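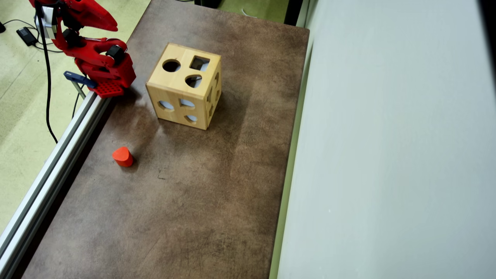 Unit 4: Collecting Demonstrations

The shape-sorter task is the one we use for the rest of the term. The arm picks up a block from the table and puts it through the matching hole in the wooden cube. You steer, and the Marar logger saves joint positions and video for each try.

Each group records 50 episodes. Move the block and turn the cube between episodes. A set where the block always starts in the same spot trains a policy that only works from that spot.

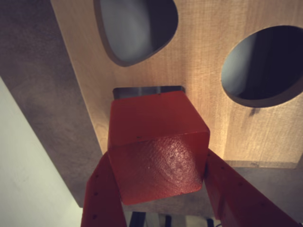 Most of the useful data comes from the last inch before the hole. Slow down there. If the block is turned against the opening, correct it at the wrist and keep recording. Corrections stay in the set. Delete an episode only if the logger dropped video.

Last year's set had 1371 episodes, of which 449 were marked as failed. Label yours the same way, success or fail, before you upload to Dromix.

Reading: course pack, section on action chunking.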